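Bench notebook, June, started 7.40 am

Table top, Wuston job. Second look, now that the finish has had its 10 days.

I came in early to see it before the big lights went on and I'm so glad I did! With only the window behind it the grain comes right up at you. Melquiades Espinoza had warned me it would look dull until the sun got round to it, and I shall enjoy telling him otherwise. It's a pale top, almost too pale for my taste when we first unwrapped it, but the figure right of the middle has completely won me over. It goes along straight and well behaved and then starts to wander, like sand after the tide's gone out. 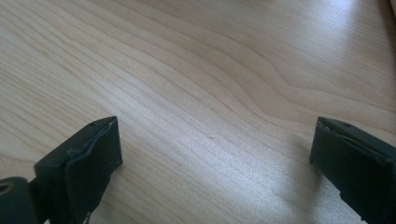
Wavy grain right of centre. Small dark speck still to be looked at.

The colour moves more than I'd remembered: warm cream on one side, nearly silver where the light lands. Same wood, same coat, so I'm putting it down to the shine. Must ask Rafferty whether they want it this glossy or taken down a touch. My vote is to leave it be, but it's their dining room and they do have a window at each end.

The speck: could be a crumb, could be dust, could be a nib in the finish. Try a dry cloth first, then a fingernail. If it's in the coat, one light rub with the fine grey pad and stop there. No spot fixing with the Gundora oil, we learned that on the Stetel desk (page 71) and I don't want to see that ring again.

To do:
Cloth test on the speck
Look along the top from the low end with the lamp
Rafferty, sheen, before lunch
Write 361 on the underside in pencil, both ends
2 felt blankets for the van

Melquiades, if you read this before I'm back, go and stand at the window side and crouch a bit. Those curves!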